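Kneath hall reopens its swap table for summer

Tuesday, December 16, 2025

The household swap table at the Kneath community hall is open again after a break of six months, with longer hours and a new spot in the side room.

The table closed in June when the hall's roof was being repaired. Residents can once again drop off unopened pantry goods, unused cleaning items and surplus fruit, and take home whatever they can use. There is no charge and no need to put something in before taking something out.

Eleri Wogan, who runs the table, said people had been asking about it for months.

"I'd be at the shops and someone would stop me at the checkout to ask when it was coming back," she said. "A lot of them had a bag sitting by the door at home, ready to bring in."

The swap began as a fruit exchange between a few streets on the Ganside side of town, where most of the older blocks have at least one tree that gives more than a family can eat. Household items were added later at the request of renters moving in and out of the flats on Bernero Street. Wogan said cleaning things now went nearly as fast as the fruit.

Before the closure, 706 items changed hands over the course of the autumn. The organisers hope to reach 1000 by the end of next autumn, although Wogan said the number mattered less to her than keeping the door open on the same days every week.

The side room is smaller than the old space in the main hall but has its own entrance, so the swap can run while other groups are using the building. It also has curtains, and Wogan said she would keep them drawn on hot afternoons for the sake of the fruit. 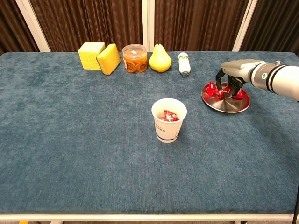

Sponges, fruit and jars can all go out together, provided any food in jars or packets is sealed. Fruit should be whole and free of bruises. Items with a torn or missing label will be turned away if they are meant for eating, and so will anything past its date. Home preserves are not being accepted for now – the organisers are waiting on advice about labelling and hope to have an answer early in the new year.

Cleaning products in bottles must be in their original packaging with the cap on. Sponges, cloths and brushes need to be unused. Electrical goods, medicines and glassware are not accepted, and larger pieces such as chairs or shelving should go to the monthly furniture day instead.

Meinir Watkins, a Bernero Street resident, said she had used the table when she moved into her flat last year.

"I had a kettle and a mattress and not much else," she said. "I got most of my kitchen cupboard started from there. Now I take in lemons when my sister's tree is going, and I usually come home with something for the sink."

The swap has received a $500 grant from Stadomora, the local hardware supplier, which will pay for storage tubs and a set of shelves. The tubs will hold items between sessions so that the room can be cleared for other bookings. Fruit left over at the end of a session will go to the hall kitchen, where it is used for the seniors' lunch.

Sessions run on Wednesday afternoons from 3 pm to 6 pm and on Saturday mornings from 10 am until noon. Drop-offs are taken during session times only, and residents are asked not to leave bags outside the door overnight. People with more than two boxes to donate should ring the hall office beforehand so that space can be set aside.

The table will close over the Christmas and New Year period and start again in the second week of January. Parking is available behind the hall, with step-free entry to the side room from the Ganside Road footpath.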